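Work and Automation, Unit 5
Handout: When a part of the job moves to a machine

Please read this before the seminar and bring it with you. We start at 9:15 and I would like to use the first half hour for the two questions at the end.

In the last unit we talked about large factories, where automation came early and where the tasks are the same all day. This time we take a small workplace. Arranging flowers is a good case for us, as almost every step in it is done by hand and people outside the trade often think of it as one single skill. When we look closer, it is many small tasks: to take a bunch, to hold the stems together, to turn it, to let go at the right moment, to put it in a vase and to correct it afterwards.

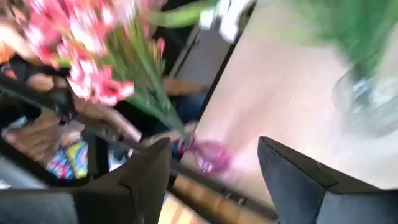
Figure 5.1. A hand at the stems of a bouquet, with the two gripper fingers in front and a clear glass vase on the table.

5.1 Tasks and jobs

Keep these two words apart. A job is what is written in the contract. A task is one piece of it. A machine takes over tasks, and then somebody must decide what the job is now. This decision is made by people, and very often it is made late.

Our written case is Tastley, a supplier of ready arrangements to hotels and offices. In September the firm put two arms from Tomus into its preparation room in Birneck. Before this, the room prepared 611 arrangements in a normal week. After the change the plan was 800. The number of employees stayed the same, and the management said from the first meeting that nobody would lose the work.

So what changed? Fatima Zwane, the shift leader, kept a notebook during the first months, and she kindly let me read it. Three points from it are important for us.

First, the pace. Earlier the workers decided themselves when to stop for a moment and look at the result. With the arm beside them they felt that they must be ready when it was ready. The arm could wait without any problem – it has a pause button – but for a long time only the technicians used it.

Second, the talk. Two people who share a bunch of flowers speak to each other all the time, also about other things. One of the older workers told Fatima that the room had become "polite and quiet", and she did not mean it as praise.

Third, the new tasks. Somebody has to put the stems where the arm can reach them, notice a bad grip and start again. These tasks were not in any job description and were not paid extra until the union branch in Sibiya asked about them. The result was a supplement of 2,550 per year for each worker who is trained on the arm.
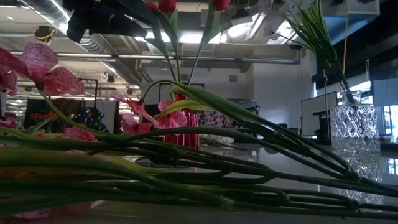
Ebbe Wallin

5.2 Why soft and irregular things are difficult

Think of a box. It has flat sides and it does not change when you press it. Now look at the bundle on the table, with long stems in layers, some of them bending up, and petals hanging between them. Artificial flowers are more patient than fresh ones, but the shape is still different for each bundle. The gripper has to come in from a direction where it does not push the neighboring stems, and a vase has only one opening.

A worker solves this with the fingers and does not think about it. We call this tacit knowledge (see Unit 2). When a workplace is automated, it must be put into words, sometimes for the first time, and the people who can do this are the ones at the table. At Tastley they were asked only after the arms were installed. In my opinion this was the most expensive mistake of the project.

5.3 For the seminar

Choose a job you know well, your own if possible. Write down its tasks in 100 words or less and mark the ones you would be happy to give away. Then mark the ones your manager would give away. Are they the same?

Should the person who works beside the machine have the right to set its speed? Prepare one argument for each side.

Reading for next time: Unit 6, pages on shift planning. The notebook extracts are in the course folder – please do not share them outside the group.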